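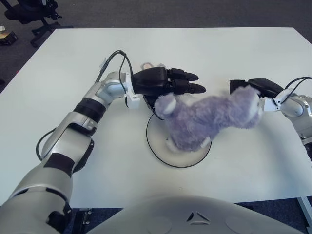 The lavender one, over the plate

Jaqueline Villalobos had set the white table early, though only her niece was coming. The plate with the thin black rim was from Arriaga, where her mother had bought a set of 36. Most of the others had gone in the move to Skurnden.

The plush toy had made every move. It went in the last box with the towels, and it came out first. Its fur was long and got into everything. Jaqueline had meant to mend it in August and had bought the thread, but the thread was still in its bag.

"Does it eat with us?" her niece had asked on the phone.

"If you want it to," Jaqueline said.
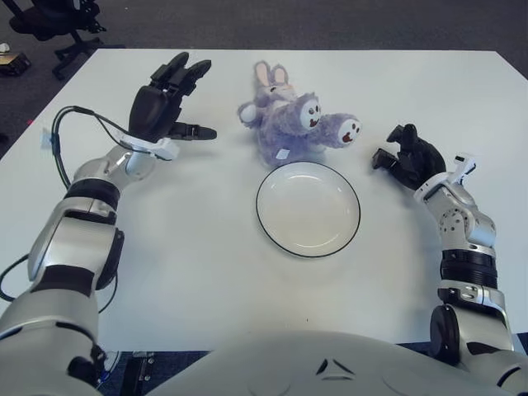

Ears up, on its side

She thought the red mouths looked hungry. Her mother used to say so too, and would put a piece of toast down for it and eat the toast herself later on.

The bus from Drestunton got in at 4. Jaqueline found her keys, turned down the soup, and went out to meet it.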